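Replacing the Processor in a Desktop Workstation

Derkby Technical Services, Equipment Renewal Guide

This procedure applies to the desktop computers held at the Nulska and Mittal sites. It is intended for staff who have completed the bench safety module. Allow 20 minutes for each unit. Questions about parts should be sent to Sekar Hidayat in the equipment office.

Before You Begin

Shut down the computer from the operating system and unplug the power cord. Press the power button once and wait five minutes. Wear a grounded wrist strap at all times when the case is open.

You will need a Phillips screwdriver, lint-free wipes, isopropyl alcohol, thermal compound and the replacement processor in its original tray.

Opening the Case and Removing the Cooler

Lay the computer on its side and take off the side panel. Unplug the cooler's fan cable from the header marked FAN_CPU. Pull on the plug and never on the wires.

Loosen the cooler screws a little at a time, working diagonally. Twist the cooler gently to break the seal of the old compound, then lift it straight up. Wipe the top of the processor before going further, so that compound does not fall into the socket.

Releasing the Processor

Press the socket lever down and outward, then raise it fully. Open the metal retention frame. The memory modules may stay in their slots during this work, and the power supply does not need to be removed. Keep any nearby cables clear of the socket.

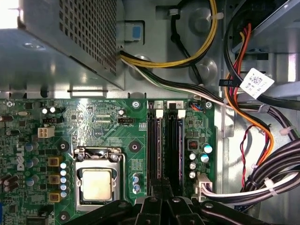

Installing the Replacement

1. Hold the old processor by its edges, lift it vertically and place it in an antistatic tray.

2. Inspect the socket under good light. If any contact is bent or dirty, stop and report the unit on Form 494.

3. Align the notches on the new processor with those of the socket. Lower it into place without pressing.

4. Close the retention frame and return the lever to its locked position. Some resistance is normal.

5. Apply a small amount of thermal compound, refit the cooler and reconnect the fan cable.

Checking the Unit

Replace the side panel, connect the power cord and enter the setup screen. Confirm that the new processor and all installed memory are listed. Leave the unit running for five minutes and watch the reported temperature. If it climbs steadily, shut down and refit the cooler with fresh compound.

Record the change in Prisodon under the unit's asset number. Old processors are to be returned to the equipment office in a labeled tray.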